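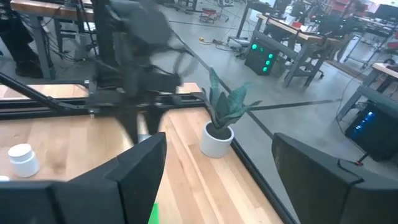

The robot's own view, from a little camera near its gripper. The two black shapes at the bottom are its fingers.

How does a robot know where to put its hand?

Hi! My name is Benedito Bittencourt and I write the software that tells robot arms what to do. When kids ask me about my job they mostly want to know about the motors and the metal bits. Fair enough, those are fun. But I want to tell you about the part you can't see, the program, because that's the part I work on all day (and sometimes think about in the shower).

Let's start with a game. Put a cup on the kitchen table. Look at it, close your eyes, and reach out and grab it. You probably got it, or got pretty close. Now ask a grown-up to move the cup while your eyes are shut, and try again. Much harder! Your hand went to where the cup used to be.

An arm that can't see is stuck playing the second kind of game all day long. It goes exactly where it was told. If you move the cup by the width of your thumb, it grabs a lovely handful of air. So we give the arm a camera, and then we write software to make sense of what the camera sees. My team's software is called Lirkix. It has three main jobs, and they happen over and over again, very fast.

Job one: what am I looking at?

When you look at the picture at the top of this page, you spot the plant straight away. You don't even try. Your brain just says "plant!" and moves on to wondering what's for lunch.

A computer doesn't get a plant. It gets numbers. A digital picture is made of tiny coloured squares called pixels, and every pixel is stored as a few numbers that say how red, how green and how blue it is. That's all the computer has to start with: a giant grid of numbers. If I printed them out for you, you'd never guess there was a snake plant hiding in there.

So we teach the program with examples. For the plant, we gave it 2,335 pictures. In each one, a person had drawn an outline around the leaves and the pot with a mouse. (I drew 700 of those outlines myself in January and my wrist has not forgiven me.) The program looks at a picture, makes a guess, checks its guess against the outline, and changes itself a tiny bit so the next guess is better. Then it does it again, and again, and again. This is called training, and it's a bit like learning to catch a ball. The first tries are terrible!

Some things are tricky to spot. White things on a pale table are a pain, because the edges can be faint. Look at the white bottle on the left. It's easy enough for you, but you've got years of practice at bottles. And leaves are sneaky, because they overlap. Is that one leaf or two? I've seen the program decide that a plant had a leaf growing out of a table leg.

There's another thing the program has to learn, and it's one I really like. It has to learn what its own fingers look like! They're nearly always in view, big and dark, right at the bottom. In our very early tests the software hadn't been told about them, and it kept reporting two enormous mystery objects that followed it everywhere. Imagine if you got a fright each time you saw your own nose.

Blurry stuff

Now look near the top, above the black rail. There's a dark smudgy shape. It's another robot arm, and it's blurry because it was moving while the camera was taking the picture. You've probably got photos of your dog that look the same.

Blur is hard for a computer. The edges get smeared out, so it can't tell exactly where the arm starts and stops. Luckily we've got a second way of knowing where an arm is. There are sensors in the joints that measure how far each one has bent. Try it yourself: shut your eyes and touch your elbow. You know where your arm is without looking, and the joint sensors do something a bit like that for the robot. Our software uses both kinds of information. If the picture is smudgy, it trusts the joints more.

Job two: how do I get there?

Right, so now the program knows there's a plant, a bottle and a rail. Say we want the arm to pick up the bottle. It has to plan a path.

Your first idea might be a straight line, and that was mine too. But what if the plant is in the way? Or the rail? Or the other arm? A straight line could knock soil all over the table, and then I'm the one who gets the dustpan.

The part of our program that plans the path is called Tronach. It makes a pretend copy of the table inside the computer. Everything the camera has found goes in as a simple shape. The plant becomes a sort of fat invisible cylinder, with a bit of extra room all the way around it for floppy leaves. The bottle is a skinny cylinder. The rail is a long thin box. It looks like a very boring video game.

Then Tronach tries out paths in the pretend world, where bumping into things doesn't hurt. It might try 44 of them before it picks one. Over the top, around the left, a bit lower, a bit higher. Any path that touches a shape gets thrown in the bin. From the ones that are left, it chooses one that's short and smooth. Smooth matters a lot. A jerky arm shakes whatever it's holding, and nobody wants that with a cup of juice.

You can play planner at home. Put some toys on the floor, draw a map of them from above, and then draw a line from one side of the map to the other without touching anything. Now make somebody walk your path while they look straight ahead. Did you leave enough room for their feet? That's the extra room I was talking about. People always forget the feet.

Job three: go, but keep checking

Here comes the bit called control. You'd think that once there's a good path, the arm just follows it. Nope! Things go a little bit wrong all the time. A motor might be slightly slow. Somebody might bump the table.

So the program goes round in a loop. Where am I? Where should I be? How far off am I? Fix it a little. Where am I now? You do this when you ride a bike. You don't point the handlebars once and then sit there with your arms folded. You wobble left, you steer right, you wobble right, you steer left, and after a while the wobbles get so small you stop noticing them.

The amount of fixing is the hard part. If the program fixes too little, the arm drifts off and takes ages to get back. If it fixes too much, the arm zooms past the right spot, then zooms back past it the other way, and it ends up shaking like a wet dog. Getting this right is called tuning. I've spent whole afternoons changing one number, watching the arm, groaning, and changing it again.

When the fingers get close to the bottle, the camera near the gripper is a huge help, as it moves along with the hand. The closer the hand gets, the bigger the bottle looks. The program tries to keep the bottle in the middle of the gap between the two fingers. When it's there, the fingers can close.

What if it gets it wrong?

It does, plenty! So we write rules for that too. If the program isn't sure what it's seeing, it has to slow down. If the arm feels a push it didn't expect, it has to stop. And if a person comes too near, it stops as well, no arguing.

We also have a tool called Getomum, and it's a kind of diary. It writes down what the camera saw, what the planner picked and what the joints did. When something silly happens, I open the diary and go back through it one step at a time, like a detective. Usually the silly thing is something I typed. Once I'd mixed up left and right, and the arm very carefully, very smoothly, with perfect tuning, went the wrong way.

Words to keep

Pixel: one tiny coloured square in a digital picture.
Training: getting a program to improve by showing it lots of examples.
Joint: a place where an arm bends. You've got them too.
Path: the route the hand takes through the air.
Tuning: changing numbers until the arm moves nicely.

Things to try

Look at the picture again and find three things you'd want the arm to stay away from. Would you put a big invisible shape around them, or a small one?

Next time you pour a glass of milk, pay attention to how many times you look at the glass, the carton and your hand. That's you, going round the loop.

If you've got a question for me, ask your teacher or a grown-up to send it in and I'll answer as many as I can. Drawings of robots are welcome too, and I stick them up over my desk.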